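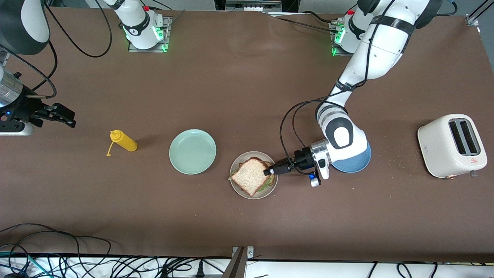
Llevo casi 2 meses sin escribir en el blog, y el motivo es que he dejado el trabajo en Vogler. Firmé la baja voluntaria después de dieciséis meses pensándolo, y los primeros días los pasé ordenando cajones y contestando mensajes de gente que quería saber si me había pasado algo. No me había pasado nada. Un mediodía me di cuenta de que llevaba años comiendo lo mismo delante de la pantalla, un sándwich de pan integral con algo verde dentro, y de que no recordaba haber tenido una conversación durante la comida desde el verano anterior. No dimití por un sándwich, pero fue ese día cuando abrí el documento de la carta.

Algunos me habéis preguntado cómo se decide una cosa así. Lo cuento como lo hice yo, que no tiene por qué servirle a otro.

Las cuentas

Primero hice números. Tenía ahorrado para vivir unos meses si recortaba gastos, y recorté. Di de baja dos suscripciones, cambié de compañía de teléfono y vendí la bicicleta eléctrica por menos de lo que pedía. También miré qué necesitaba ganar para pagar el alquiler y comer, que era bastante menos de lo que cobraba. La diferencia se me iba en taxis, cenas encargadas a última hora y un curso de oratoria que no terminé.

Apunté todo en una libreta. Lo intenté antes con una aplicación y la abandoné a la semana.

Las conversaciones

Hablé con Friederike Rathjen, que fue mi primera jefa y ahora da clases de encuadernación por las tardes. Me preguntó qué hacía yo los domingos cuando nadie me pedía nada. Le dije que corregir los textos de los demás: el boletín de la asociación de vecinos, la tesis de mi primo, las cartas de motivación de medio edificio. Me contestó que eso era un oficio y que había gente que lo cobraba.

Yuzuki Sugiyama, con quien compartí mesa en Vogler, fue menos amable. Opinaba que me iba demasiado pronto y que debía esperar a la paga de agosto. Tenía razón en lo del dinero. Aun así, no quise esperar, y todavía hay noches en que hago la resta.

Mi hermano no opinó. Me regaló una lámpara de escritorio.

El primer encargo

Se lo debo a Timo Lindemann, que lleva una editorial pequeña, Caltiner, y necesitaba a alguien para revisar un manual de 200 páginas sobre injertos de frutales. Yo no sé nada de injertos. Tardé el doble de lo previsto, porque me paraba a buscar cada término, y cobré la mitad de lo que debería haber pedido. El segundo encargo ya lo presupuesté mejor y me dijeron que sí sin discutir, con lo cual sospecho que sigo quedándome corta.

Trabajo por las mañanas en la mesa del comedor. A las once salgo a dar una vuelta a la manzana y a la vuelta reviso el correo, nunca antes. Por la tarde leo en voz alta lo corregido. Los vecinos del tercero me han oído hablar de portainjertos más de lo que querrían.

Lo que no va bien

Echo de menos la nómina el día 30. Echo de menos que otro se encargue de la impresora. Hubo una semana entera sin un solo correo de trabajo y la pasé actualizando un perfil profesional que han visitado 69 personas, una de ellas mi madre, varias veces. Tampoco duermo mejor, que era una de las cosas que esperaba.

En cambio, he vuelto a comer con alguien. Quedo a menudo con Nele Ostermann, que también trabaja por su cuenta, y hablamos de facturas impagadas y de su huerto. Ella me ha enseñado a reclamar un pago sin pedir perdón en la primera línea.

Para el próximo mes tengo una prueba con Fimia, que busca correctora para sus catálogos, y un presupuesto enviado del que no sé nada. Si alguien que lea esto corrige textos por su cuenta y quiere comparar tarifas, que me escriba. Contesto a partir de las once.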